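Skelta handheld grippers, after 322 demonstrations

I bought the Skelta pair in September to replace a leader arm that weighed as much as a toddler and cooperated about as well. The pitch is simple. You hold a gripper in each hand, do the chore yourself, and the recorded motion becomes training data for the robot. Ours is a Mornon two-arm bench unit that has been learning to set a plate on a tray for longer than I care to put in print.

The good part first. The squeeze is light, the fingers close evenly, and after 10 minutes you stop thinking about your hands. With the old leader arm I managed 200 usable takes before my shoulder filed a complaint. With these I got to 322 and still had the strength to open a jar.

Tracking is decent if you keep the top plates facing up. Roll your wrist too far and the software loses you, then guesses, and its guesses are bold. One of mine had the left hand traveling through the table at speed.

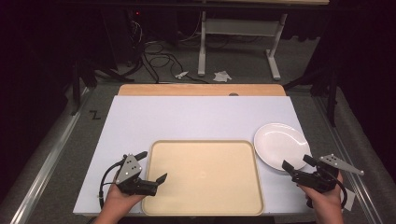

Nicanor Huerta wrote in to disagree about the wrist business. He has recorded 1,104 takes on the same pair and says the dropouts went away once he slowed down on the approach and quit reaching across himself. "You're demonstrating for a student who copies everything," he wrote, "including the part where you flail." I have tried it his way. He's right, and I resent it.

The cables are my real gripe. One per hand, both stiff, and they tug just as you're lining up on the rim of something round. A Velcro strap at the forearm helps. The Drornton set is wireless, but its fingers flex like cooked pasta, so pick your misery.

Setup took most of an afternoon -- the manual covers calibration in one paragraph and the warranty in nine pages. Replacement finger pads come only in packs for both hands, even if you chew through just the right one. I do.

Four stars. It would be four and a half with softer cables.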